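Chapitre 5
Apprendre par démonstration : le lave-vaisselle

On commence par un cas concret, la théorie viendra aprés. Une tâche banale - la vaisselle - et deux mains à coordonner. Protocole Vadell, repris par Nerea Vallejo : 446 démonstrations, 30 gardées pour le test.
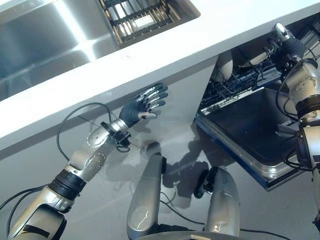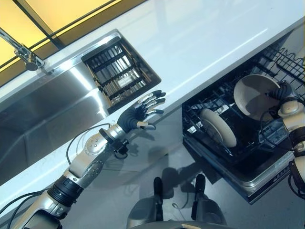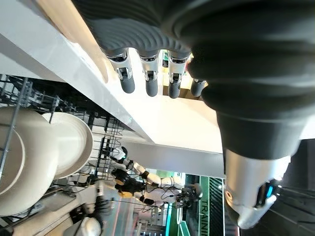 Politique entraînée sur les vues de tête et de poignet, ensemble. Vue de tête seule : le bol se perd dès que la main le masque. Peñalver propose d'ajouter l'effort aux doigts, voir 5.2. Attention, les fréquences ne sont pas les même - rééchantillonner avant tout apprentissage. Notations : o pour l'observation, a pour l'action.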